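The Case for the Mug Tree

Open kitchen storage is having its moment again, and the humblest piece of it deserves a little more love

My grandmother owned one, and so, I suspect, did yours. It stood beside the kettle, it leaned a little, and every morning someone reached for the same mug on the same peg without looking. Then kitchens got sleeker, cupboards got deeper, and the mug tree went off to the thrift store with the fondue set.

I'm delighted to report that it's back! I've spent a good part of the spring poking around small kitchens, talking to people who make and arrange things for them, and the same little wooden post kept turning up. So did its cousins: the dish rack that stays out on purpose, the basket in the middle of the table, the wire box that holds whatever won't fit anywhere else.

Birgit Ackermann has been turning wood in Ancombe for 31 years, and mug trees now fill a whole bench in her workshop. When I visited in March, she had pegs laid out in rows on an old towel and wouldn't let me sit down until I'd tried a few in my hand.

"Feel that one," she told me. "Too fat. A nice thick mug handle won't go over it, and then you leave the mug on the counter and the tree stands there with nothing on it."

Her pegs are short and slim, and they tilt upward a touch. The base is square. She likes a square base for the simple pleasure of lining it up with the edge of a table, but she'll also tell you at length (and she did, over two cups of coffee) that a tree with mugs on only one side will start to tip if the base is stingy. Hang the first mug low. Put the next one across from it. The heavy ones go at the bottom.
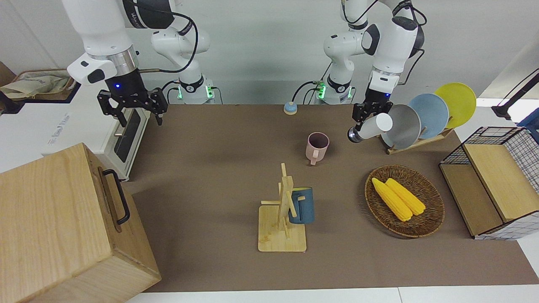
What I love about this way of keeping a kitchen is the color. Shut your dishes in a cupboard and you forget what you own. Stand a few plates upright in a wooden rack, a gray one, a pale blue one, a yellow one at the back, and suddenly the plain Tuesday-night crockery looks like something you picked out with care. A dark blue mug on a peg does the same job. Pink next to it? Yes, please.

You don't need a matching set for any of this. Matching sets look a bit stiff in the open, if you ask me. Ackermann's own shelf has chipped seconds from a potter friend, a couple of souvenir mugs, and a tall white cup she uses for pencils.

The trick is restraint with numbers. She keeps 19 mugs in the house and hangs only her favorites. The rest wait in a box under the stairs and get their turn when the weather changes, which strikes me as a lovely way to treat a mug.

And don't forget the handle! A mug with a big, open loop will go onto a peg in one easy movement. A dainty handle needs to be lined up, tilted, coaxed on. Before you buy a tree, take your favorite mug along and try it, even if you feel silly doing it in the store.

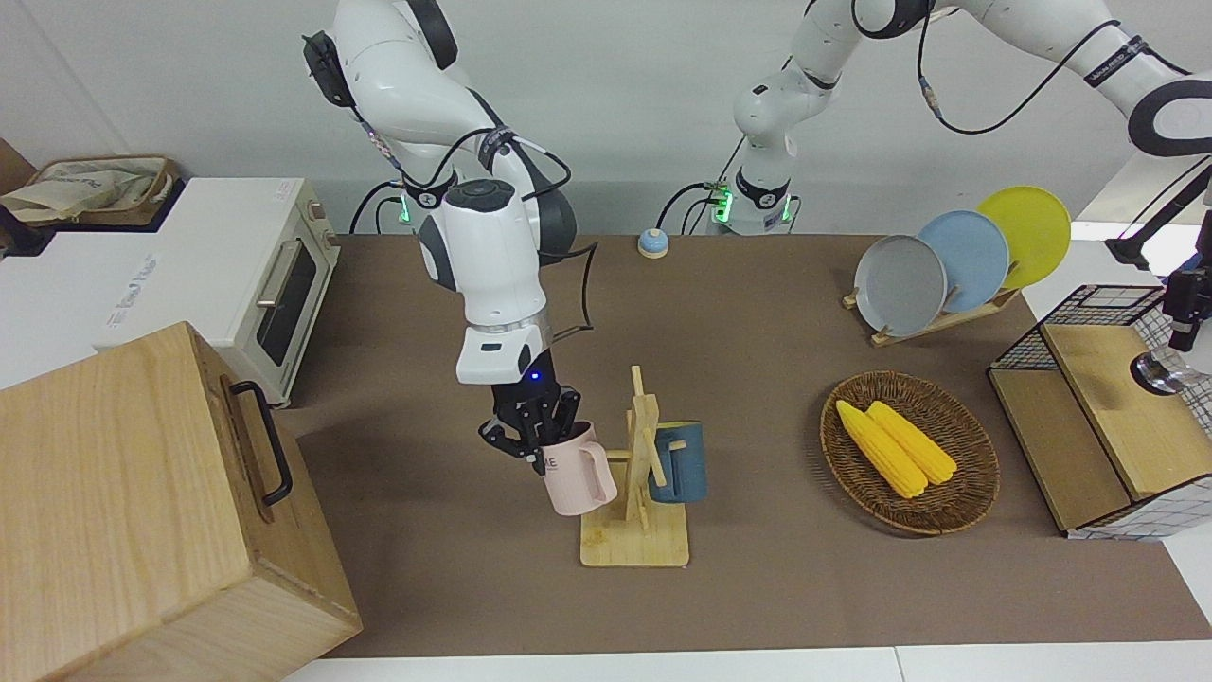
The basket that earns its spot

Abdelghani Alaoui came to open storage from the food side. He cooked for years in a narrow galley kitchen and now helps people set up kitchens that are, in his words, "the size of a generous closet." His first move is nearly always a basket.

"People want to begin with shelves," he says. "I say wait. Put a basket on the table and see what lands in it."

In his own place it's woven wicker, low and wide, and what lands in it depends on the month. Lemons in winter. Corn when it's good, two ears at a time, laid side by side so you remember to eat them. Produce you can see gets cooked, and that's the whole of his system as far as I could make out. He does keep greens and berries in the fridge, and he's firm that a basket should never be piled so high that the bottom layer becomes a mystery.

Wicker wants very little from you. Shake out the crumbs, brush between the strands with a dry paintbrush, and let it air if something has leaked. Line it with a cloth if you're putting bread in. Mine has a scorch mark from a pan and I've grown fond of it.

Making room for the big stuff

Then there's the toaster oven. Every small kitchen has one bulky thing that refuses to be charming, and pretending otherwise gets you nowhere. Alaoui's advice is to give it wood for company. A cabinet or a box with a good visible grain, placed close by, softens all that white metal, and if the piece has a solid black handle, so much the better — your eye goes there first.
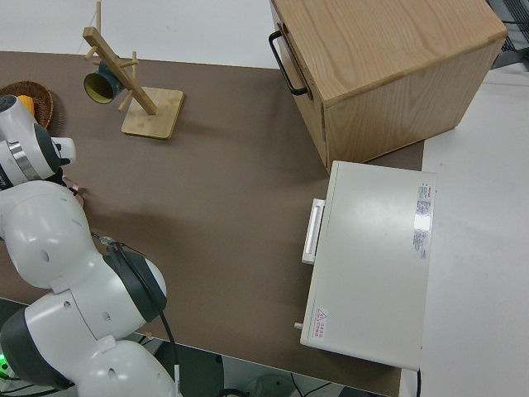
Light wood and a white appliance share a corner, with the mug tree close at hand.

He's just as keen on a covering for the tabletop. A brown mat hides coffee rings, quiets the clatter of plates, and pulls odd pieces together so that they look like they belong to one kitchen. Measure before you buy. Leave a margin of bare table if you like a crisp border, or run the mat right to the edge if you roll out dough there. And leave space around the oven for heat to get away, whatever the layout; check the manual for how much.

Wire is the other material he keeps coming back to. A wooden cabinet with black wire-grid sides lets air through and lets you see what's inside, so it's a fine home for onions, jars, or the tea towels you use every day. I've put one on my own counter and moved it four times already. It's currently by the window, holding garlic and a jar of string.

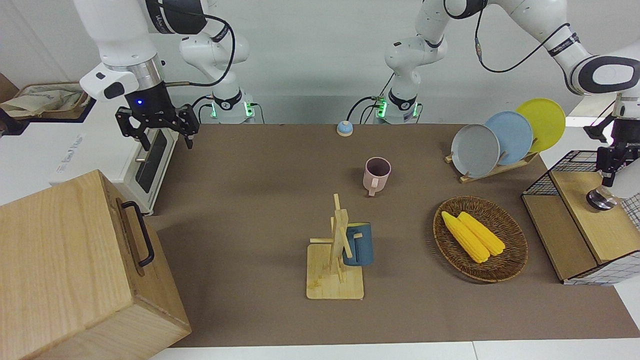
Of course, a table that holds everything can quickly turn into a table where you can't chop an onion. Both of my guides work from the same idea here, though they've never met. Keep the middle clear. Push the tall things out toward the corners and let the low ones float. Alaoui leaves a gap wide enough for a cutting board and two elbows, and whatever creeps into it during the day goes back on its peg or into its basket before bed.

It takes him a couple of minutes. It takes me longer, mostly from fiddling with the order of the mugs.

If you're starting from nothing, I'd start with the tree. Look in thrift stores first, where the old ones turn up often and cost very little. Wiggle the post, check that each peg is snug, and rub in a little food-safe oil if the wood looks thirsty. A loose peg can be fixed with a dab of wood glue and a night of patience. Ackermann repairs other people's trees too, and when I left she was picking through a shoebox of orphaned pegs, looking for one to match a tree somebody had brought in that morning.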